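Putting the Flag Away for Winter 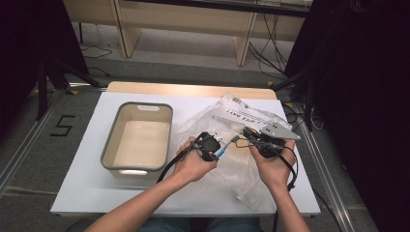

I take my fringed flag down every January, and after a couple of bad years I finally have a routine - so I thought I'd share! First I shake it out on the porch, then go over the fringe with a soft dry paintbrush (a cheap one is fine). Any fold that has set in gets a cool iron through a cotton pillowcase, never straight on the nylon. Then it's rolled around a cardboard tube and laid in an open gray plastic bin, like the one on the white tabletop up top, with an old sheet over it. I skip clear plastic bags like that crumpled one with the lettering - mine came out musty.

The pole comes apart at the joint. I wipe both halves with a barely damp cloth, dry them right away and rub in a little paste wax. Tarnished ornament? A dab of brass polish and 2 minutes with a sock.

Tassels go last. Hold them over a steaming kettle, comb with your fingers, and hang them up overnight.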